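Takance hand gripper, setup and upkeep
Progress report to Jusska, August 26, 2018

The money for this period went on finger replacement and re-alignment. I would not call the tool fixed yet. Liu's supplier sheet promises 30 days between adjustments, and we have had to re-square the fingers after 17.

Two of the spare fingers arrived with tips slightly out of true. We filed them and fitted them anyway. Erkadine has offered a service contract, which I advise against until they can explain what it covers beyond tightening screws we already tighten.

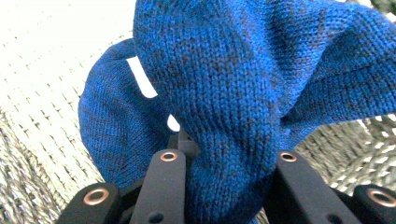

Finger alignment is still checked on soft goods, and I have doubts about the method. A fine blue knit is forgiving. Bunched up between the black fingers, it fills whatever gap is left, so a poor setting can look much the same as a good one. I would like the copper-colored eyelets at the tips used as sighting points, with a thin flat cloth for the test piece. The last invoice included $70 for a setting gauge that we have not received.

Still open: the gauge, the worn pivot, and a written torque value from Liu. I can't recommend ordering a second set before January.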